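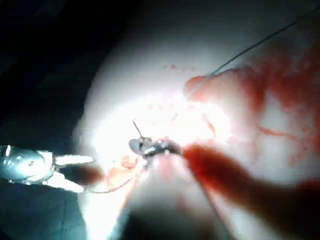

Okby support: Before we look at the thread itself, please tell us how the packets were stored, whether the strand was straightened before the first pass, and where on the needle the driver was holding it. Curling near the tissue and a needle that turns in the jaws are often reported together, but they usually have separate causes.

Ticket 3627
Opened: March 19, 2025
Product: Virkovura suture, needle attached, box of 12, lot 230
Status: Closed

Reply from the requester

Thanks for the quick answer. I will take your questions in order.

Storage. The box was in the drawer under the bench with the lid closed. It is in date until June next year. The drawer is away from the radiator, but it is a warm room and I don't have a thermometer in there, so I can't give you a temperature.

Straightening. No. We opened the packet, took hold of the needle and went straight in. That is how we have always done it with the Skarkley thread we used before, which comes on a flat card. The Virkovura packet has the strand wound in an oval. I did wonder about that when I first opened one.

Where it was held. I will have to check. People hold it where they like it, and I have never made a rule.

The problem as first reported, copied here so it is all in one place: the strand keeps its coil after it leaves the packet. A loop lifts off the surface close to where the needle goes in, and the next throw catches in it. Also, the needle rolls in the driver as it meets the tissue, so the point comes out off line and has to be taken back and placed again. We are working on a rounded surface, so there isn't much room to lay the slack down flat. It slides off towards the lower side and comes back curled.

Both faults were seen with lot 230. I have no other lot to compare it with.

Okby support: Thank you. Please try one change at a time, if you can. First, open a new packet, hold the strand near the needle but not by the join, and draw it slowly through gloved fingers to take out the set. Do not pull on the join and do not run a metal instrument along the strand. Then use it exactly as before and note what happens. Leave the needle question until that is done.

Reply from the requester

Done with two new packets.

Packet one, drawn through the fingers once, slowly. The big loops went. There was still a slight wave at the far end, where the winding is tightest, but it didn't catch. Ties went down properly.

Packet two, opened and used without straightening, same person, same bench. Loops again, and one of them caught in the first few throws.

So that half looks settled and I am happy to put it down to us. It would help if the leaflet said so. The leaflet in the box says how to open the packet and nothing on the winding.

The needle still rolled with both packets. It was worst when taking the bite nearest the end of the cut, where the angle is steep and the wrist is already turned as far as it goes.
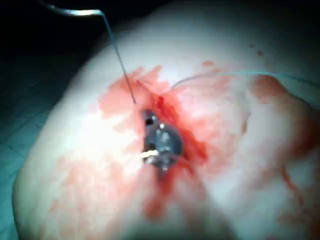
I have also been trying to get the order of work right at that end of the cut. If the first strand is kept taut while the second is brought out to the side, the two stay apart and you can see which is which. If both are let go slack they cross over the wound and then you are sorting thread when you should be tying. It doesn't stop the needle rolling, but it does mean there is less to undo afterwards. I mention it in case somebody else writes in with the same complaint.

Wiping helps as well. Blood on the surface makes a fine strand hard to follow, the pale thread more so than the dark. We now dab before each tie, with gauze pressed and lifted. Dragging the gauze picks up the loose end and takes it with it.

Okby support: That is useful, thank you. On the needle: please look at where the jaws close. For a curved needle we suggest holding it a little past halfway from the point, on the flattened part of the body, never on the round part by the join. If it is held too near the join the needle will turn and may also bend. Please check the driver jaws too. Worn or dirty faces will let any needle roll.

Reply from the requester

You were right on the first part and partly right on the second.

Two of us had been holding it too far back, near the join. Moving forward to the flattened part cured most of the rolling. The steep bite at the end of the cut is still awkward, but now the needle stays where it is put and the wrist is the only difficulty.

The older of our two Vainio drivers had dried matter in the jaw faces. It was soaked, brushed along the grooves, rinsed and dried. It holds better, though not as well as the newer one, so I have marked it for inspection and put it at the back of the drawer.

What we have changed:

Strand drawn through gloved fingers once before use, clear of the join.
Needle held on the flattened part.
Jaw faces brushed at the end of every session – previously it was only when they looked dirty.
First strand kept taut until the second is out to the side.
Dab before each tie.

I don't need a replacement box. Please pass on the remark about the leaflet, and let me know if the same thread is sold on a flat card, catalogue page 97 only shows the oval packet.

Okby support: The remark has been passed to Virkovura. The flat card is not available in this size at present. We have added your notes on the two strands to our own help page and will close the ticket now. Reply to this thread if the rolling comes back and it will reopen.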